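Our paper on two-arm bag handling is out today, 28 October 2021. A short thread on what we did and what we found.

The question was simple. When two arms open a thin plastic bag, how should they decide where to take hold of it? Most methods I know pick two points on the rim from a picture and go straight there. Thin clear film makes that hard, as the rim is often the part the camera sees worst.

Our method, which we call Omilov, picks one point first. The first gripper takes it and pulls gently to the side. Only then does the second arm choose its point, from a fresh view of how the film now hangs.

The training set is 3787 demonstrations, all driven by hand by Elie Khoury and Leonie Danzer. Each one is labelled with the moment of first contact and the moment of second contact, and nothing else.

We kept the labels that sparse on purpose. Rostam Bagheri had tried full outlines of the film in February and two people labelling the same clip rarely agreed on where the edge was. 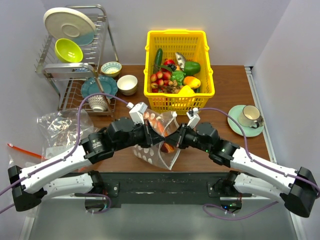 Vol. 15, No. 2, p. 273

Both grippers at the upper part of the opening, with an item behind the clear film just below the tips. Contents matter a lot for this task. A bag with something in it hangs quite differently from an empty one, and a policy trained on empty bags did poorly when we moved to filled ones.

The main result: choosing the points one after the other beat choosing them together on every type of bag we tested. The gap was widest on clear film and narrowest on thick opaque bags, where the rim is easy to find anyway.

Printed bags fell in between. Stamatia Michailidis thinks the print gives the vision model something to follow as the film moves. We did not test that on its own, so please treat it as a guess.

What it does not do well: knotted bags, bags stuck flat by static, and anything where the first pull tears the film. There is no force sensing in the method – it will keep pulling until the time limit.

It is also slower. The second look costs time on every attempt, and we have not tried to trim it.

Maysoun Awwad ran the repeat trials at Tenbridge on a second pair of arms. The order of the results held there, though all the scores were lower. Both sets of numbers are in the main table.

Code and labels will go up once the licence is sorted. Questions welcome in the replies.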